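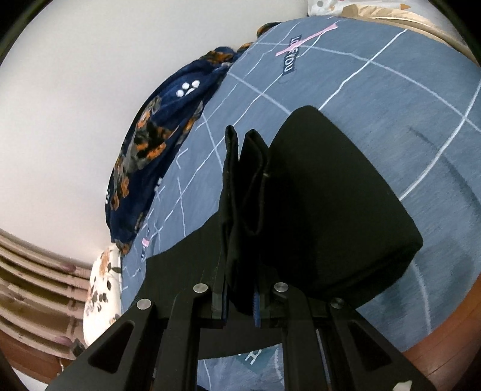 Ticket 2499: Fold skill loses the edge on black cloth

Product: Siditz Fold, hand-held gripper kit
Opened by: Nevzat Sarıgül
Opened: Jan 24, 2023
Status: Solved, with one item still open (see bottom)
Component: cloth outline, dark fabrics
Tags: bed, folding, black on black, patterned sheet

Original report

Hi team, first of all, I'm having a ball with this thing. I've been waiting most of my adult life for a machine that will do the washing, and while I know we're a fair way off, the Siditz kit is the first one that's made me think I might see it in my own house. Tea towels are great. Pillowcases are great! I do the demos by hand with the gripper, the trainer chews on them, and the outlines that come back are better than I'd dared hope.

The trouble is dark stuff. Anything black or close to it and the outline goes to pieces. On a light top it puts a nice green line all the way round the cloth and picks sensible corners. On a black one I get one of these:

- the outline takes in whatever dark thing is next to the cloth and treats the lot as one big item
- the outline jumps onto the gripper finger (also black) and climbs it
- the outline gives up on the cloth and traces a line on the bed sheet

The third is my favourite, if I'm allowed a favourite bug. My sheet is grey-blue with a wonky white grid on it, and the planner once offered me a lovely straight fold along a bit of the print.

The folded one in the jaws with the black cushiony lump right behind it is the worst case I have. Black fingers, black cloth, black lump. The only help it gets is the sheet and the blue pad on the finger.

Steps to reproduce

1. Spread a black or very dark cloth on a bed with a patterned sheet.
2. Leave another dark item touching it or nearly touching it.
3. Run Outline, then Suggest Fold.
4. Compare the suggested corner with the real one.

Expected: corner on the cloth.
Got: corner on the neighbour, the finger or the sheet.

Versions: Siditz Fold on the August build, Clorness camera profile set to Wide, trainer running on the desktop in the study. My demo set has 2,000 clips in it, nearly all of them light or coloured fabric. I suspect you're going to say something about that.

Reply from support

Hi Nevzat, thanks for a cracker of a report. You suspected right about the demo set, but I don't think it's the whole story. Could you try these in order and tell us what changes after each one?

a) Turn off Auto Exposure in the Clorness profile and raise it by 2 steps. A pale wall and a light sheet will pull the exposure down, and then the black cloth has no creases left in it for the outline to hang on to.

b) Turn on Mask Fingers. It's off by default in the August build, sorry. It cuts the gripper out before the outline is drawn.

c) Check that Lens Correction is set to Before Outline. On the Wide profile the sheet bows up like a dome, and straight printed lines start to look like the curved hem of something.

d) Move the neighbouring dark item well away, just for the test.

Update from Nevzat, first round

Did all four, one at a time, resetting in between.

a) Big difference. I can see faint creases across the middle of the cloth in the preview now, and so can the outline. The wall blows out to plain white but I don't need it to fold the wall.

b) Fixed the climbing completely. Please make this the default!

c) Mine was set to After. No idea when I changed it. The fold along the print hasn't come back.

d) Helps, of course, but I'd like it to cope with clutter. A bed in a real house has blankets and pillows and who knows what on it. If I have to clear everything off before the machine can start, I may as well fold the thing while I'm standing there.

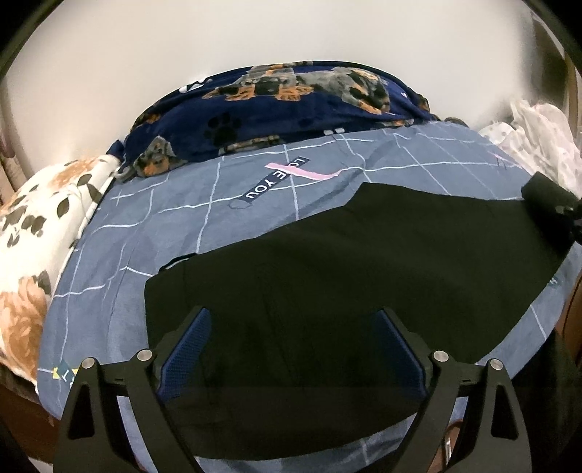

Second setup: dark cloth laid across the grid sheet, gripper open, another black object resting on the far end.

I've also been looking at what's hard in that one. The top edge is fairly readable, it climbs up to a blunt corner a bit right of centre and then runs along more or less level. There's a thin black loop or strap sort of thing poking out at the upper left, over the blue, and the outline treats that as a corner every single time. It'll happily suggest grabbing there. Then at the right end there's the black object on top of the cloth, and the outline goes straight round the outside of both.

So: settings fixed, finger fixed, sheet fixed. Loop and neighbour still wrong.

Reply from support

That's excellent progress. For the loop, go to Corners and raise Minimum Width until thin bits drop out. It was tuned on towels, and towels don't have straps. Put it back down again for anything with ties you want it to find.

The neighbour is harder. Two dark things touching, with hardly any change in shade between them, will trip up our outline and I'd say most others too. The Virk add-on looks at how the cloth moves when you nudge it, and draws the split from that. Give the cloth a small sideways tug with the gripper and run Outline straight afterwards. It's in the trial list under your account, no charge.

More dark demos would help as well. You don't need thousands. Do them on that same busy sheet, with the mess left in.

Update from Nevzat, second round

Minimum Width did the trick on the loop. It took me a few goes to find the right value, then it just stopped caring about it.

I recorded 52 new demos with dark cloth only, clutter left where it was, and retrained overnight. With Virk on and a tug first, it separates the cloth from its neighbour more often than it misses. I made a noise out loud at the desk. When the neighbour is sitting on top and moves along with the cloth, it still gets fooled.

Posted my settings on the Plovstead board, as two other people there had the same climbing outline.

For anyone wondering whether a machine can fold the washing yet: light cloth on a bed, I'd say nearly. Dark cloth, with a person holding the gripper and fussing over the exposure, getting there. Picking a shirt out of a heap by itself, no, but I'll keep making demos.

Resolution

Exposure fixed by hand, Mask Fingers on, Lens Correction set to Before Outline, Minimum Width raised. Virk tug method for touching items.

Still open: dark item resting on top of dark cloth and moving with it. Moved to its own ticket, Nevzat added as a watcher.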